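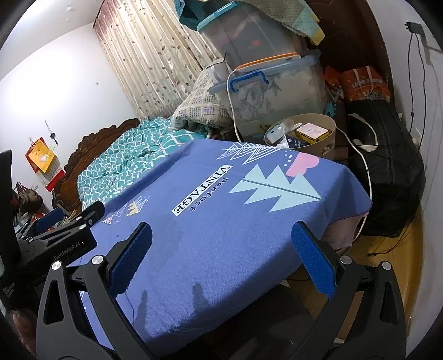
Refugio Ventura 在我上一篇底下留言，说手持夹爪这种东西哪里用得着专门买保养套装，一把内六角、一瓶酒精、一卷双面胶就够伺候到它退役，还说我要是真花了钱，务必写清楚花在哪儿、值不值，别光拍盒子。

好，那我就老老实实写一篇。钱确实花了，281 元，在 Rendgate 下的单，买的是 Mokell 的两指夹爪保养套装。七月里收到，用到现在，贴过垫片，拆过手指，修过一次开合发涩，也因为自己手笨浪费了一片垫子。篇幅会有点长（我写东西一向收不住，老读者都知道，对不住啦），赶时间的朋友可以直接翻到后面“哪些人可以不买”那一节，我不会难过的。

## 先讲讲我这边的情况

我平时用的是一对手持的两指夹爪，左右手各一只，黑色机身，手指内侧贴着带纹路的蓝色垫片。做的活儿主要是布料：夹角、提边、对折、抹平，翻来覆去。地方就在家里卧室，床边支起一块高出来的平面，把布往上一铺就能开工，旁边收纳箱啊袋子啊堆得满满的，跟厂里那种干净得发亮的工位没法比。我喜欢这样，家里的布本来就该在家里叠嘛。

可是布料这东西，对夹爪的磨法跟硬物件很不一样。夹塑料盒、夹杯子，垫片上顶多留几道印子；夹布，尤其是夹那种新洗过、起了一点毛的棉布，纤维会一点一点钻到纹路里去。刚开始看不出来，过些日子你会发现，同样的力道，以前能稳稳拎起一个布角，现在拎到半空就往下溜。再往后，手指根部的缝里也攒了绒毛，捏合的时候有一种说不上来的“黏”，好像有人在另一头轻轻拽着你。

我以前的办法跟 Refugio 讲的差不多，酒精加棉签，再来把五金店买的内六角扳手。能用，用了挺长时间。后来动了买套装的念头，起因是有一回我拧手指上的螺丝，扳手头太短太圆，滑了一下，螺丝的内孔给我拧毛了。那一刻的心情，拧坏过螺丝的朋友都懂……坐在床沿上盯着它看了半天，最后去厨房煮了碗面，吃完才有勇气回来接着弄。

## 盒子里有什么

Mokell 这个套装装在一个扁扁的拉链包里，布面的，摊开是两页，工具一页，耗材一页。我把用得上的列一下：

- 自粘垫片 8 片，带细纹，背胶已经上好，揭了离型纸就能贴
- 一把 2 毫米的内六角螺丝刀，直柄，刀杆细长
- 一把平口的塑料撬片，用来起旧垫片
- 尼龙短毛刷，还有一把更细的、像刷牙缝用的那种
- 一小管润滑脂，针头出口
- 一张对位卡，半透明的，上面印着中线和刻度
- 备用螺丝一小袋
- 折页说明书

螺丝刀先夸一下。刀杆长，转起来手不会撞到机身，头部的六角边棱很利，插进孔里没有晃动的感觉。就冲这把螺丝刀，我心里对这个价钱的抵触就少了一截。柄尾有个能自己转的小帽，掌心顶住，手指搓柄身，拧细螺丝的时候非常顺手，我现在连修眼镜以外的小玩意儿都爱拿它上（眼镜螺丝不是六角的，别试）。

刷子也好。短毛那把硬度适中，顺着垫片纹路刷两下，绒毛就成团出来了，看着特别解气。细的那把头有点软，往手指根部的缝里伸的时候容易弯，用了几次之后我把毛剪短了一点，反而好使了。

撬片一般般，后面再说。

## 换垫片，这次的重头戏

换垫片看起来是最没技术含量的一步，贴纸谁不会贴呢？我也是这么想的，于是第一片就贴歪了。

说明书上的步骤写得很短：起旧片，除胶，对位，贴合，静置。我按自己的习惯展开讲一遍，顺便把坑都标出来。

### 起旧片

先把夹爪完全张开，放在一块布上，别直接搁在硬桌面，机身边角会磕。我习惯在底下垫一块厚实点的棉布，颜色浅一些，万一掉了小螺丝一眼就能看见。

撬片从垫片的一角伸进去，压低，慢慢往前推。Mokell 给的这片塑料撬片头部偏厚，起头那一下很难塞进去，我用指甲先抠起一个小角，再换撬片接力。千万别图快用美工刀，手指内侧那个面要是划出一道沟，新垫片贴上去底下就会有气道，夹几次就翘边。

旧垫片如果贴得久了，胶会老化，有时候垫子揭下来了，胶层整块留在手指上。拿吹风机用温风吹一会儿再揭，会好很多。温风就行，别开到最热，你也不知道手指里头的塑料件能不能受得了那个温度。

### 除胶

套装里没有除胶剂，这是我第一个不满意的地方。垫片有了，刷子有了，润滑脂有了，偏偏少一小瓶除胶的东西，哪怕给两片湿巾呢。我用的是 Dhillon 的除胶液，家里本来就有，一般是拿来擦玻璃瓶上的标签的。倒一点在无纺布上，敷在残胶上，等它发软，再用撬片平着推。推下来的胶会滚成小条，捡干净。

擦完除胶液之后，一定再用酒精走一遍。这一步我头一回偷懒省掉了，结果新垫片贴上去，第二天边缘就能用指甲挑起来。除胶液多少有点油性，留一层膜在那里，背胶抓不住。

### 对位

对位卡是这套东西里我最喜欢的小玩意儿，成本估计没多少，可是想得周到。半透明的卡片夹在两根手指中间，中线对准手指中线，闭合到轻轻夹住卡片的程度，就能从侧面看到两边垫片的位置是不是对着。

为什么要对得这么准？两边的垫片要是错开一点点，夹硬的东西感觉不出来，夹薄布立刻露馅。布角被两边不齐的边缘一搓，会拧成一个小麻花，提起来之后角是斜的，接下来对折怎么都对不齐。我以前一直以为是自己手法不稳，练了好些天，越练越烦，后来拿卡一照，发现左手那只的垫片有一边往下偏了。冤枉自己那么久！

具体做法，我是先贴一侧，拿卡照着，再贴另一侧。Mokell 的折页上画的是两侧同时放在卡上、一起合拢粘过去，我照着做了一次，就是浪费掉的那一片。合拢的时候卡片轻轻一滑，垫片跟着走，粘上再揭下来，背胶就沾了灰，没法再用了。先一边后一边，慢归慢，稳。

### 贴合和静置

贴好之后用手指把整片压一遍，从中间往外赶，纹路的凹处也要照顾到。然后夹一块折了几层的软布，让它自己闭着。折页上写静置 60 分钟，我第一次等足了，第二次等不及提前开工，两次都没掉，但提前开工那次下方的边角确实翘起来一点，后来又压回去的。所以还是劝大家等一等，泡壶茶，把床上那堆没叠的衣服手动叠了也行。

## 垫片本身的手感

新垫片刚贴上会偏涩，抓布抓得非常牢，牢到有点烦人：你想松开的时候，布会在垫片上赖一下才掉。我叠一块枕套大小的布，手指张开了，布角还粘着其中一侧，要抖一抖。用过几天之后这层涩劲儿退下去，就进入最好用的阶段了，提边干脆，松手也干脆。

要是你跟我一样急性子，可以在贴好之后拿一块旧棉布，夹住，来回抽几十下，相当于提前磨合。我是看着电视做的，不费什么事。

纹路的深浅，我觉得对棉布、床单这类正合适，对特别滑的里衬布差点意思。我有一块很滑的料子，新垫片夹着单层还是会溜，要把角先折成双层再夹。换到毛毯上则完全没问题，就是绒毛钻得快，刷子得勤快些。

还有一点要提醒，垫片有厚度差别。Mokell 的这款跟我原来那种摸起来不完全一样，贴上之后两指完全闭合的位置会变。如果你的夹爪会记录开合的行程，换完一定要重新做一遍零位，别嫌麻烦。我自己的顺序是这样的：

1. 贴好，静置完
2. 空手完全张开，停一下
3. 慢慢闭合到两片垫子刚好接触，不要使劲压
4. 在这个位置归零
5. 再用力捏到底，看一眼读数有没有往负的方向跑，跑一点是正常的，垫子是软的嘛
6. 左右两只都做完，再拿同一块布各夹一次，比一比

第三步的“刚好接触”很考验耐心。我的土办法是夹一张薄纸，闭合到纸抽得动但是有阻力，就停在那儿。抽出来归零，差的那点纸厚可以不管。

## 拆手指，清缝，上脂

这一部分就是那次开合发涩的维修记录了，顺着讲。

症状是右手那只，捏到中段有一小段特别费劲，过了那段又顺了。张开的时候同样的位置也顿一下。我第一反应是绒毛，拿细刷子从外面掏了掏，掏出来一些，没解决。那就只能拆。

拆之前我先铺好布，找了个矮边的纸盒放螺丝。螺丝一共没几颗，但长短不同，拧下来什么样就按什么样摆，别一股脑倒在一起。我这个人记性不行，干脆拿手机在每拆一步之前拍一张，手机里存的全是各种角度的螺丝，家里人翻到相册还以为我出什么事了。

2 毫米的螺丝刀正好能用，插稳，掌心顶住尾帽，先往紧的方向极轻地带一下，感觉到咬住了，再反方向拧松。这个小动作是从以前拧毛的那一颗身上学来的，贵是贵了点的教训，管用。如果拧不动，别加蛮力，可能是上过螺丝胶，用吹风机温风吹一阵，再试。

手指取下来之后，根部滑动的那个面露出来了。我看到的情况是：旧的脂已经发灰，里头裹着细细的布纤维，搓成了一条小毡子，就卡在中段。怪不得。用棉签蘸酒精把旧脂擦掉，擦到棉签出来还是白的为止，再用短毛刷干刷一遍，晾着。

上脂的时候，Mokell 那管针头出口的设计很省心，能点到很小的一滴。我沿着滑动面点了极少的几点，装回去，空捏一阵让它自己走匀，再把挤到外面的擦掉。这里千万别大方！布料工况底下，脂多了就是请绒毛来住，下一条小毡子长得更快。折页上画的量在我看来都偏多，我用的比图上少一半。

装回去的时候，两侧螺丝交替着拧，先都带上，别拧死；用对位卡夹在中间，看着中线没偏，再一点一点收紧。收紧的力道，折页上没给数，这是第二个不满意的地方。我只能凭手感：捏着柄用三根手指搓，搓不动了就停，不再用整只手去拧。装好之后活动一阵，再回头检查一遍，有一颗果然松了一点点，补紧，到现在没再松过。

修完之后中段那个坎没有了，从头捏到尾是一样的劲儿，那个顺滑呀，我坐在床边空捏了好一会儿，舍不得放下。

## 拿布试一试

光空捏不算数，得上布。

我惯用的试法是拿一块旧的印花布，布面有图案有字，铺在高出来的平面上，前面和侧面让它垂下去一点。图案多的布有个好处，夹的位置对不对一眼就有数：我会挑定一个图案的边，每次都夹那里，提起来，放下，再夹。垫片歪了，图案的边会在指间斜过去；一边垫片比另一边滑，图案会朝一个方向溜。纯色布看不出来这些。

再就是垂边。布从平面边上挂下来的那一段有重量，夹住边往上提，能试出抓力够不够。换垫片之前，我提这种垂边，提到快翻上来的时候常常脱手，现在很少了。两只一起提，左右同时往上翻，哪边先滑哪边就是下一个要刷的。

试的时候线缆要注意。我这屋里线多，充电线从床头一路绕下来，地板上也有，夹爪一挥就可能勾到。布底下压着一根线，你提布的时候会感觉突然变重，还以为是抓力出了问题，折腾半天。先把线顺开，再开始试，能少生很多闲气。

还有光。窗帘后面的光很亮的时候，人对着窗户坐，看垫片边缘其实很费眼，垫片和手指之间有没有翘边根本看不清。我的办法是侧过身来，让光从旁边打到手指内侧，翘起来的边会带一条细影子，一下就找到了。

## 平时怎么照顾

套装买回来之后，我的保养习惯也跟着规整了不少，大致变成这样：

**每次收工**，短毛刷顺着纹路刷几下，左右都刷，再拿干布擦一遍手指外侧。前后用不了一会儿，刷出来的毛团直接扔。

**换布料的时候**，尤其是从毛毯换到床单，多刷一遍，再用酒精轻擦垫片表面。酒精别泡，擦过就行，泡久了我担心背胶边缘会软。

**感觉打滑的时候**，先刷，再擦，再看对位，最后才考虑换垫片。我以前是一打滑就想换，白白糟蹋了不少还能用的。

**螺丝**，隔一阵子摸一遍，两侧露在外面的那种圆头螺丝顺手看看有没有凸出来，有没有转动过的痕迹。我在螺丝头和机身交界的地方拿细油性笔点过一道线，线错开了就说明松了，这个办法便宜得不能再便宜。

**收纳**，不要闭合着存放。两片新垫子面对面压着过夜，会互相印上一点纹，张开的时候还会粘一下。留一条缝，里面松松夹一片绒面眼镜布，我觉得最舒服。放的地方避开暖气和太阳直晒。我见过有人把夹爪跟杂物一起扔在纸箱里，下面压着药盒子、塑料袋，垫片给压出一个坑，看得我心疼。

## 跟 Makeo 那套比一比

买之前我在 Mokell 和 Makeo 之间犹豫了挺久。后来有机会借到一套 Makeo 的用过两次，所以也能说两句，说得不全，各位当参考。

Makeo 的撬片比 Mokell 好，头薄，带一点弹性，起旧片一推就进去。它还附了除胶湿巾，这一点完胜。可它的垫片是整张的，要自己照着模板裁，裁得好当然省，裁不好就是锯齿边，我的剪刀功夫属于后者。螺丝刀是折叠式的，几个头收在一起，看着精致，用起来柄又粗又短，离机身太近，转半圈就得拔出来重新插。我那颗拧毛的螺丝就是这么来的（那次用的不是 Makeo，但毛病是同一个毛病），所以我对短柄有心理阴影，这分扣得可能不太公道。

对位卡只有 Mokell 有。冲着这张卡，我再选一次还是选 Mokell，然后另外配一片薄撬片。

如果你两只手很巧，裁东西又准，手边长期备着好用的螺丝刀，那 Makeo 的整张垫片会更合算，想贴成什么形状都行，连手指尖那一小截也能补上。

## 哪些人可以不买

回到 Refugio Ventura 的那个问题。我想了想，他说的那套家伙（内六角、酒精、双面胶）有两样我同意，一样我不同意。

内六角，有一把好的就行，不必非得是套装里的。酒精更不用说。双面胶我劝你别用，我试过，软，夹久了垫片会在胶上慢慢挪，头一天是正的，过几天就往指尖方向跑了，边上还挤出一圈黏的，专门粘布毛。你要是手头有合适的背胶片另说，普通的双面胶真不行。

下面这几种情况，我觉得钱可以省下来：

- 主要夹硬物件，很少碰布，垫片磨得慢，等到真要换的时候再单买垫片
- 已经有长柄的 2 毫米螺丝刀，又有顺手的刷子，那套装里一大半你都重复了
- 夹爪还在保修里，手指部分人家不让自己拆，拆了就不管了，那先问清楚再动手

反过来，要是你跟我一样，天天跟布打交道，地方又窄，工具东一把西一把，找个刷子要翻三个抽屉，那这个拉链包带来的踏实感是值一点钱的。摊开在床边，用完一样插回一样，合上拉链塞到衣柜里，下回不用找。我先生说我就是为了那个包买的，我没有反驳。

## 小毛病汇总

零零碎碎的不满，集中放在这里，方便 Mokell 的人万一路过看见：

撬片太厚，前面说了。没有除胶的东西，也说了。折页的字小得过分，灰底白字，晚上在床头灯底下看得我直眯眼。备用螺丝的小袋没有标长度，倒出来之后得拿旧的去比，建议分两袋。润滑脂的盖子特别小，还是黑的，掉在木地板上滚到床底下，我趴着拿手电照了老半天，最后在拖鞋里找到的。对位卡的印刷蹭了酒精会掉一点颜色，我那张的中线已经淡了，拿透明胶贴了一层护着。

Rendgate 的包装倒是挑不出毛病，盒子没压，发得也快。就是页面上的图跟实物的拉链包颜色不一样，图上偏灰，收到的偏绿。绿的我更喜欢，所以没去问。

## 打分，以及后面的打算

螺丝刀和对位卡给很高的分，垫片给高分，刷子一把高一把中，撬片和折页不及格。合在一起，我会推荐给做布料活儿的朋友，价钱要是能再降一点，我就连“可以不买”那一节都删掉。

垫片还剩几片，省着点用应该能撑一阵子。等这一批磨到头，我想试试左手贴 Mokell、右手贴 Makeo 裁出来的，拿同一块印花布提同一条垂边，看哪边先溜。到时候零位得两只分开做，我已经在便签上写了提醒自己，贴在夹爪的收纳袋上了。

有人用过别家的薄撬片觉得好，麻烦在底下留个名字，头部一定要薄，不要金属的。Refugio，你那把内六角要是长柄的，也把型号告诉我一声吧，我想给拉链包里再添一把备着。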